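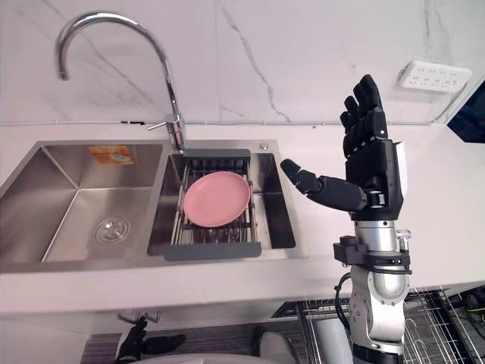 The fax from Harkura came in at eight minutes to midnight, and Menaka Navaratnam read it standing up. They would pay the fee for Oveo. They wanted him on a plane by morning.

"He hasn't passed a medical," said Yolanda Crenshaw. She had run the club office for longer than Menaka had been sporting director, and she kept her coat on during the last week of every transfer window.

"He'll pass it there."

"And Huỳnh?"

Menaka sat down. Huỳnh was the replacement, a left-sided midfielder with 397 minutes of league soccer since March. His agent had stopped answering at dinner time. If Oveo went and Huỳnh didn't come, the coach would be left with Ano, who was seventeen and still took the bus to training.

She called the agent again. It rang for a long time.

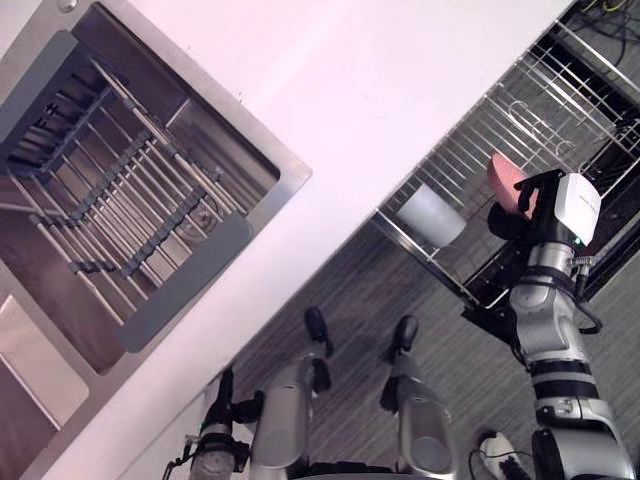
"What happens if we don't sign the fax?" Yolanda asked.

"Oveo stays until winter, and he sulks, and we can't pay for the new roof on the east stand."

Yolanda put a pen on the desk. Outside, a reporter was asleep in his car with the dome light on. Menaka thought about the 817 people who had sat under the old roof in the rain at the last reserve game, most of them there to watch Ano.

She signed on the second page and initialed the first.

"Call the kid's mother in the morning," she said. "Not too early."

The phone started to ring while Yolanda was feeding the pages in.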